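Plitside cell – progress report to Halonen
Covers work up to 15 January 2021

Short one this time, most of the hours went into the machine itself. Cell is up, both arms powered and homed, table position fixed. Test item is still the apple on the pink plate.
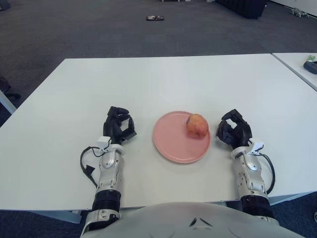
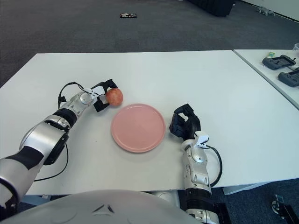
1. Cables
Wrist cables on both arms still run in loose loops outside the forearm. Works but not happy with it – the left one can drag on the table top when the arm comes down low. Plan is a shorter lead plus one more tie point below the wrist. White brackets at the wrists stay as they are for now. Parts ordered from Ralivine, not here yet.

2. Hands
Left hand re-zeroed twice. Drift came back after the first go, found a loose screw at the mount, tightened, re-zeroed again. Holding so far. Right hand no changes, only cleaned and checked. Finger pads on both to be looked at weekly, we were leaving it too long before.

3. Test runs
39 pick and place runs with the left arm since the servicing, 7 drops. All but one of the drops were before the screw was fixed. Right arm not counted yet, we want the new cable on first. Target for the next report is 100 runs per arm.

4. Table and head camera
Table height checked against the Falau setup sheet, was off by 9 mm, corrected and feet locked. Camera calibration redone afterwards, took most of a moring. Please nobody move the table.

5. Money
Inside budget. Cable parts are the only extra, comes out of the spares line. Invoice will follow seperately.

Next up
– fit new cables, both sides
– right arm runs
– write up the weekly check so anyone on shift can do it

Next report end of February.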